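Kallutance Learning Center to Open Second Campus in Furkcombe

Kallutance Learning Center will open a second campus in Furkcombe this August, adding after-school and weekend instruction for students in grades 4 through 9. The new campus will occupy the second floor of the Ostermann Building, a short walk from the Furkcombe bus terminal.

The center currently serves 330 students at its original location in Clukach. Enrollment there has been closed to new families since February, and many of those on the waiting list live on the Furkcombe side of the river. The new site has places for 300 students in its first year. 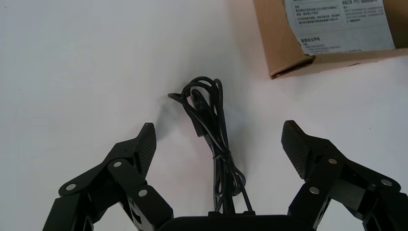 Instruction will be offered in mathematics, reading and writing, and general science. Each class is limited to nine students and is led by one teacher. Students preparing for high school entrance tests may also enroll in a separate review course, which meets on weekends and includes two full-length practice tests per term.

All new students will complete a placement interview before they are assigned to a class. The interview takes 40 minutes and covers reading and arithmetic. A parent or guardian is asked to attend the final part, when the teacher goes over the results and suggests a course level. There is no fee for the interview, and families are under no obligation to enroll afterward.

Tuition at the Furkcombe campus will be the same as in Clukach. The standard term fee is $856 for two classes per week, including workbooks. Brothers and sisters of enrolled students receive a reduced rate — details are available from the front office at either campus.
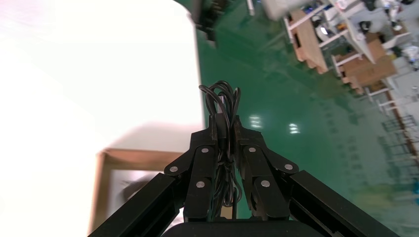 Hours and Transportation

Weekday classes will run from 3:45 p.m. to 8:30 p.m. A supervised study room will be open to enrolled students from 3:00 p.m., and students may remain there until they are picked up. The center will not operate its own bus. Parents who drive are asked to use the rear entrance of the Ostermann Building, as stopping on the street side is not permitted after 4:00 p.m.

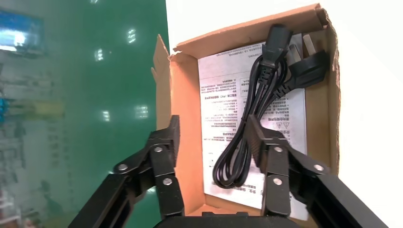
Registration

Families on the Clukach waiting list will be contacted first and will have two weeks to accept a place. General registration opens in July. Forms may be picked up at the Clukach front office or requested by mail. Students now attending in Clukach who wish to transfer should notify the office before the end of the current term; their course level and any prepaid tuition will carry over.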